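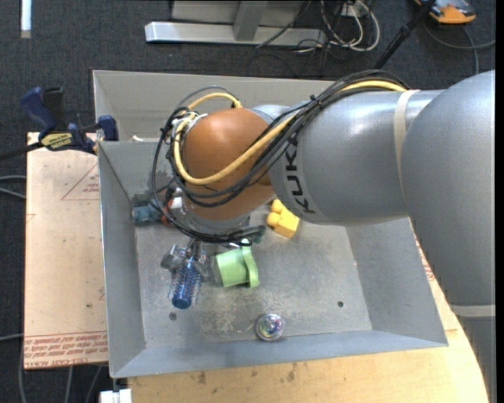 ## Section 3: Sorting the mixed bin

Right, this is the part of the Diris guide that everyone skips to, so I've tried to make it work even if you haven't read the first two sections. By now you should have your shelf unit up, your labels printed and your small tubs clipped into the rail. If the tubs are still in a stack on the floor, that's fine, but do clip them in before you start or you'll be sorting into thin air.

The mixed bin is the open metal one. It's where all the odds and ends go when they haven't got a home yet: a hairbrush, a cup, a stray building block, whatever turned up under the sofa. I've been using mine for a good while now and I'm still fond of it, mostly because I can hose it out.

### Before you start

You'll want:

- the mixed bin, on a table or bench at a height that doesn't make you stoop
- your labelled tubs (the standard Diris set is fine)
- a damp cloth and a dry cloth
- an old comb, for the brushes
- a carrier bag for rubbish

**Note:** Put the bin down with its long side facing you. I did it the other way for weeks and kept banging my elbow on the shelf upright.

**Caution:** The rim of a metal bin can have a rough spot, especially on the corners. Run a folded cloth along it (never a bare finger!) and if the cloth snags, rub the spot down with fine sandpaper.

### 3.1 First pass: take out the big things

1. Look before you reach. Have a proper look at what's in there and pick the largest thing that isn't trapped under something else.
2. Lift it straight up. Dragging it along the bottom scratches the metal and shoves all the small bits into the corners.
3. Put it on the table, well away from the bin. Don't tub it yet.
4. Carry on until only the small things are left.

Cups are usually the first to come out at my house. They roll, so a cup on its side is worth grabbing early, and if it's got a handle, use it. Check inside too – I once put away a cup with a hair grip in the bottom and didn't find it until somebody wanted juice.

### 3.2 Brushes and combs

Brushes need a bit more care than everything else, so they get their own bit. Round ones are the fiddliest, with bristles going all the way round the barrel and catching on anything woolly.

1. Pick the brush up by the handle and keep the bristles away from your sleeve.
2. Pull out any loose hair with the old comb, working from the barrel outwards.
3. Wipe the handle with the damp cloth, then the dry one.
4. If the barrel needs a wash, use warm water and a drop of shampoo. Swish, rinse, shake.
5. Leave it to dry on a towel, bristles facing down, before it goes in the tub.

**Caution:** Don't soak a brush with a wooden handle. Plastic ones will put up with it, though I still wouldn't leave one overnight.

**Note:** Hina Rana, who tested this guide in her own flat, stands her brushes upright in a tall Arano pot and skips the tub altogether. It looks much nicer than mine does. If you go that way, put a bit of folded kitchen paper in the bottom to catch drips.

### 3.3 Building blocks and other small toys

Building blocks end up everywhere, don't they? You'll find one in the mixed bin however careful you are.

1. Collect the blocks together on the table, away from the cups.
2. Check the underside of each one for fluff. A dry toothbrush gets it out.
3. Wash any sticky ones in a sieve under the tap.
4. Drop them in the tub marked BLOCKS. Clip the lid on until it clicks at both ends.

If you've got several sorts and they don't fit together, I'd keep them apart from the beginning. The long Baloch divider (part 1144) slots across the middle of a standard tub and does the job nicely. It's a tight fit when it's new, so push down at the ends and leave the middle alone.

**Caution:** Small toys and toddlers don't mix. If there's a little one in the house, the blocks tub belongs on a high shelf.

### 3.4 Cups

1. Wash the lot, even if they look clean. They've been in a bin with a hairbrush.
2. Dry them fully, handles included.
3. Stack only the ones that match. Odd cups wedge together and then you're there with a bowl of hot water trying to part them.
4. Send them back to the kitchen if that's where they live, or use the tub marked CUPS if they belong with the play things.

**Note:** If two cups have already stuck, fill the inner one with cold water and stand the outer one in warm. Give it a minute or two and twist gently.

### 3.5 Cleaning the empty bin

1. Tip the crumbs and dust into the carrier bag.
2. Wipe the inside with the damp cloth, corners first.
3. Dry it straight away.
4. If there's a mark that won't shift, a paste of bicarb and water usually sees it off. Rub lightly, rinse and dry again.

Please don't use a wire scourer! I did it once and the scratches picked up every bit of grime going.

### If something isn't working

**The tubs won't stay on the rail.** Check that the clips face outwards. The rail has a lip at the front and the clip has to go over it, with a firm push.

**The labels keep peeling.** Wipe the tub with a little vinegar on a cloth, let it dry, then put a fresh label on. The Preltum labels (pack 157) hold better on textured plastic than the ones that come in the box.

**The bin is full again by teatime.** Mine too. Do the first pass only, get the big things out, and leave the rest for the weekend.

**You've found something that doesn't belong in any tub.** Use one of the blank labels and start a new one. Spare tubs are sold singly under part 2697, and they clip on to the end of the rail as long as you take the end cap off first. Keep hold of the cap, you'll need it if you ever shorten the rail again.

Section 4 covers moving the shelf unit to another room with the tubs still on it.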